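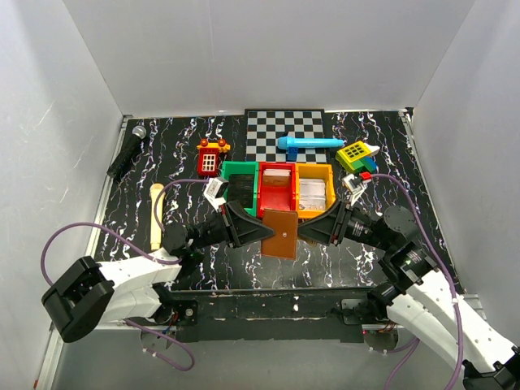 Bimanual Teleoperation Data Collection: Progress Report for May

Prepared by Wumpini Akolgo for Stoltum

1. Work completed

Collection for the card handling task continued on the two-arm cell at Varevura. Operators drive both arms by remote control, and joint positions, gripper commands and video are logged for each demonstration. Both grippers close on the leather card holder in front of the three open bins (green, red, yellow-orange), and the two arms keep hold of it together during the handling phase. Other objects, including toy blocks, microphones and a checkered board, stay on the tabletop as background clutter.

The target for this phase is 2000 accepted demonstrations. Ayuba Laryea and Živko Matić share the operator role in sessions of 60 minutes. After 40 minutes the reject rate rises, mainly from one gripper releasing early. Sessions will be shortened to 40 minutes next month.

2. Data quality

Kwadwo Appiah reviewed 100 demonstrations drawn at random from the May set. Two faults account for most rejections:

- The arms pull against each other while both grippers are closed. The operator receives no force feedback and corrects late.
- The holder rotates in the grip, and the snap ends up facing away from the intended side.

A force limit on the right arm has been added to the Prurero control software. Its effect has not yet been measured.

3. Open items

Cable slack at the wrists restricts the outer range of motion. New routing is on order from Adjei. Policy training starts when the review backlog is cleared. No change to the budget is requested.

Questions on this report go to Ohemaa Appiah.

Print this page | E-mail this page

Recent reports
Operator Training Notes, April
Bimanual Cell: Calibration Procedure
Teleoperation Data Collection: Progress Report for March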